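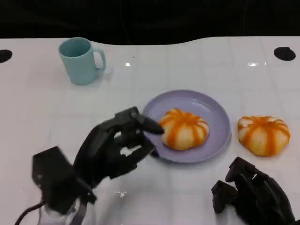
About Prallach

We run the kitchens and the serving counters at places where a lot of people eat at the same time - office canteens, two hospital restaurants and a boarding school. Prallach started as a sandwich round with one van, and today we are 91 people, most of whom still put on an apron in the morning. A plate, a mug and something good to put on the plate: our whole business comes down to that, and we love it more than is probably reasonable!

How we got into automation

Our main kitchen at Vurnier sends out 514 lunches on a normal day. Every one of those used to be plated by hand, tray after tray, and by two in the afternoon the people on the line had sore wrists and very little conversation left in them. Ismael Fontes had worked that line for years when he asked at a staff meeting why the dishwasher got a new machine every few years and the plating line never did. Fair question. We started reading up, visited a few workshops and set up a small test bench of our own.

The bench is where the hands learn to handle tableware and food shapes. We use plain plastic plates and mugs and stand-ins for food, like the striped pumpkin shapes, and we work on small things: reaching over the rim of a plate, getting hold of something round and lobed, letting go of it again. It's slow and picky work, and we get very excited over results that would look like nothing to a visitor. Chantelle Zulu leads it. She came to us as a pastry cook and she is much stricter about where things sit on a plate than any engineer we've met.

What changes for our people

Before the first test we put a few promises in writing, and they still hang by the lockers at Vurnier. Nobody loses a job or an hour of pay to a machine. Anyone who works a station gets a say before that station changes. Training happens on paid time, and you can stop the machine whenever you want without asking.

So far, four people from the line have trained as bench operators (it takes 100 hours, spread over the slow months), and they split their week between the bench and the kitchen. That mix was Florian Koller's idea. He said he'd miss the soup, and the others felt the same way about their own corners of the kitchen. They bring back things we would never have thought of, such as which plates get slippery and which garnish always rolls off.

The rest of the kitchen has a list on the wall of what they'd do with more time. Talking to guests at the counter is at the top. Baking our own rolls again is a close second, and we've already cleared the shelf for the proofing baskets.

There are worries too, and we'd rather hear them early. Svetozár Hrnčiar is the staff representative for automation and sits in on every planning meeting. His notes go up in the break room the same day, including the parts where he disagrees with us.

Come and work with us

We hire cooks, counter staff, drivers and now and then a bench operator. You don't need a technical background for the bench - steady patience and an eye for a nicely laid plate will take you a long way. New operators start in September. Natanael Bragança answers all applications himself, and he'll gladly show you around the kitchen before you decide. Come hungry!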